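Petition on detained union organisers closes in May

The petition calling for the release of the Hulemon transport union organisers stands at 2543 signatures. It asks the federal government to raise the detentions at ministerial level and to publish any reply. Paper sheets must carry a full name, postcode and signature on every line – incomplete lines are struck out at lodgement.
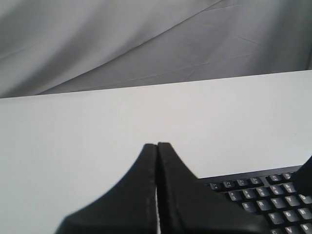
Status of the cases

Karthikeyan Warrier reports that 104 people were held after the depot strikes. Charges have been laid under the public order code in 10 cases, and two of those have been listed for hearing. Defence counsel has applied for access to the files. No ruling has been made on the application.

Marlies Reisinger is compiling the chronology for the parliamentary submission. Corrections to names or places of detention should cite a source and go to her in writing.

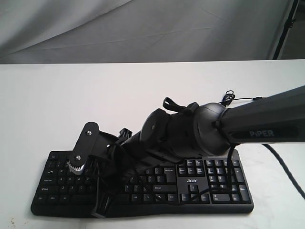

Page last modified: May, 4:10 pm

The Vukadinović paper on emergency powers has been added to the reading list. Satish Chowdary will take questions on the draft submission at the Bimow branch meeting, 7 pm, upstairs room. Members joining by phone should ask the branch secretary for the dial-in number.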